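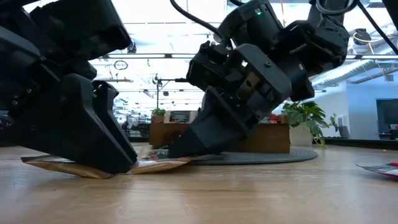

I have been reading claims about compostable mailers for most of a year now, and I have reached the point where the word "compostable" makes me check that I still have my wallet. Every small shop I order from has moved over to them, or to recycled paper, or to some third thing with a leaf printed on it. Plain paper I can live with. A crumpled brown paper package like the one on the table there doesn't make me any promises, it gets creased and goes out with the newspapers, and I have never had to look up what it means. My trouble is with everything that costs more and says more.

Take the Vosholm mailer, which is the one that got me started. Thin, cloudy, a bit squeaky, feels like a produce bag. The back of it says it will break down "in the right conditions." I wrote to ask what the right conditions were and got a friendly reply telling me to contact my local composting facility. My local composting facility is a fenced lot out past Plilcombe that takes leaves and Christmas trees. I called on a Tuesday and the man who picked up said they pull out anything that looks like plastic, and no, they do not stop to read it. So the right conditions are somewhere else. The bag goes in the trash, and I paid extra for it.

I did put one in my own heap in April, cut in half so I could get a good look at it later. My heap is not a fancy heap. It's kitchen scraps, grass and whatever I rake up, and it gets turned when I remember. By the time the tomatoes were done the bag had gone soft and yellowish and had torn in a couple of places, maybe where I caught it with the fork. It was still very much a bag. I could read the part about the right conditions.

Before anyone writes in: yes, I know there is home compostable and industrial compostable and they are different labels. I know that now. I didn't when I bought a box of 300 of them for the little seed-swap mailings I do, and the listing had the word "home" in it twice, once in "home and office" and once in "homepage." I don't call that lying exactly. I would call it hoping I was in a hurry.

Rodell makes a padded one that I wanted to like. Paper outside, shredded paper inside, no plastic window, closes with a strip. It costs a good bit more if you buy a small pack, and the price only gets sensible when you order 1000, and what would I do with 1000 padded mailers? I'd be leaving them to relatives. The padding also weighs enough to bump some of my envelopes up to the next postage step, so I was paying twice to feel better about seeds. The seeds would have been fine in a plain envelope with a piece of cereal box behind them. They had been fine that way for years.

Then there are the numbers. One seller (I'll leave them out of it, they're tiny and probably copied it from their supplier) says each mailer "saves 426 grams of carbon." Compared with what? A plastic mailer, a cardboard box, driving over and handing it to me? There was no footnote and no link. I'm not saying the number is wrong. I'm saying I have no way to know if it's right, and I doubt they do either, and it's printed in a very confident green.

A reader asked last time whether I'd tried the Győri sheets, the waxy wrap you fold yourself. I have, 2 packs of them. They fold nicely and they don't stick to anything, including tape. One arrived at the other end open like a flower, and my friend got a lovely sheet of wrap and no beans. They may suit people who ship heavier things with string around them. I don't.

So what am I using? Old envelopes with a label stuck over the address. Paper grocery bags cut along the seam. The padded mailers other people send me, turned around and taped shut until they give out. None of it looks good, and one person did ask if I was doing all right. But I haven't bought any packaging since the fall, and I'm still working through that box of 300, which I suppose will outlast the beans.

If you know of a town that really takes the cloudy ones and really composts them, tell me which one. I'd like to call them up and ask what comes out the other end.

Last updated: April

This site uses cookies to remember your settings and count visits. By continuing to read you agree to their use. Accept | Manage preferences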